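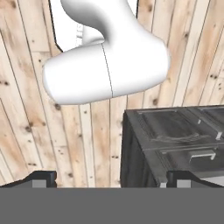
August, 6 a.m.

Drove past the old bank on the corner and the sign has finally gone up: Ciltby, opening soon, sandwiches and coffee until midnight. That makes 7 places to buy a breakfast roll between my front door and the highway, and I have strong feelings about only one of them.

Diane Fraser is already disloyal. She has signed up for the app and been promised a free coffee, and her price turns out to be low. Kendra says the parking lot will have 97 spaces, all of which will be full of people from out of town asking each other where the napkins are.

I told them both I'd be staying with Dreller, where the egg is always a bit gray and the man at the register has never once said good morning - I like that in a man.

Will go to the opening, obviously. Only to look.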